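Visita al laboratorio de manipulación de Teswood: las normas que se aplican en la mesa

El lunes pasamos la mañana en las instalaciones que Teswood tiene en Hisovport, dentro de la ronda de visitas que la revista hace a centros donde se trabaja con brazos robóticos de dos pinzas. El programa se anunciaba como una sesión sobre buenas prácticas, y a eso se dedicó casi todo el tiempo. Éramos 16 visitantes, la mayoría responsables de prevención y técnicos de mantenimiento de empresas alimentarias y de envasado.

Antes de entrar en la nave nos entregaron el reglamento interno, ocho páginas grapadas que el personal firma al incorporarse. Los visitantes firman una versión de una sola hoja: pelo recogido, nada colgando del cuello, manos fuera de la zona de trabajo mientras el piloto esté encendido. La línea amarilla del suelo queda a 700 milímetros del borde de cada mesa y solo la cruza el operador del puesto.

La nave tiene 20 puestos, todos con la misma disposición. El centro se dedica a la manipulación de objetos domésticos y de envase pequeño: coger, girar, apartar, guardar en un recipiente. El control de los brazos lo lleva un programa propio, Vultik, que obliga a rellenar una lista de comprobación antes de habilitar el movimiento.
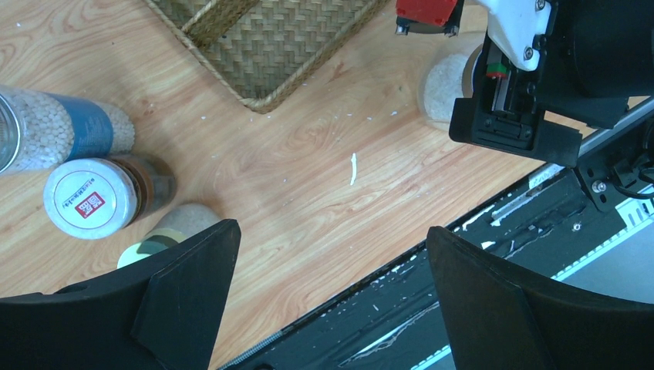

Texto: redacción de Automatización y Planta
Enviada especial a Hisovport

La lista empieza por los objetos. Cada sesión tiene una ficha con lo que debe haber sobre la mesa, y el operador la repasa en voz alta. Los tarros se pueden colocar de pie o tumbados, según indique la ficha. En el puesto donde nos detuvimos más rato había dos tumbados, uno de ellos transparente y lleno de bolitas blancas, y una cesta de mimbre trenzado al fondo. La norma para los envases con contenido a granel es que se comprueba el cierre a mano antes de cada sesión, aunque el tarro venga de la anterior.

El segundo bloque trata de la limpieza, y fue el que más preguntas levantó. El reglamento distingue entre suciedad admisible y suciedad que detiene el trabajo. Las migas y motas blancas sobre la madera entran en el primer grupo, y se retiran al cambiar de ficha. Con los raíles el criterio es más discutido. En el que teníamos delante se veían motas blancas y restos a lo largo de la superficie negra, y un compañero de una planta de envasado preguntó si eso no debería contar como parada. La respuesta fue que el texto actual pide aspirar los raíles al final de cada turno y parar antes solo si se nota resistencia en el desplazamiento. En su planta, dijo, lo hacen cada dos horas. En Teswood están revisando ese punto para la próxima edición, prevista para abril.

El tercer bloque se ocupa de los cables. Tienen que salir por detrás de la pinza formando una curva, sin tirantez en ninguna posición del brazo, y el operador debe llevar la pinza a los extremos de su recorrido antes de empezar para comprobarlo. La tornillería de los soportes se revisa cada semana con llave dinamométrica y se anota en el cuaderno del puesto. Pedimos ver uno de los cuadernos y nos lo enseñaron sin problema. Faltaban dos firmas de un mismo mes.

Después del café hubo una charla de Atinga, la consultora que hace la auditoría externa. Se centró en la diferencia entre la evaluación de riesgos del brazo y la de la aplicación completa, con pinza, piezas y mesa incluidas. Es un asunto conocido, pero en los talleres pequeños se sigue aceptando la documentación del fabricante como si cubriera todo. La ponente insistió en repetir la evaluación cuando cambia la pinza o cuando se introduce un objeto que puede romperse o derramarse.

Lo menos convincente fue la parte de señalización. Los carteles de los puestos son pequeños y están escritos solo en inglés - en una plantilla donde, según nos contaron, varios operadores no lo leen con soltura. La parada de emergencia sí está a mano en todos los puestos que recorrimos.

La visita terminó a las 13:30. El centro admite grupos con reserva previa y envía el reglamento de visitantes por correo. Conviene llevar calzado cerrado, porque en la entrada no prestan.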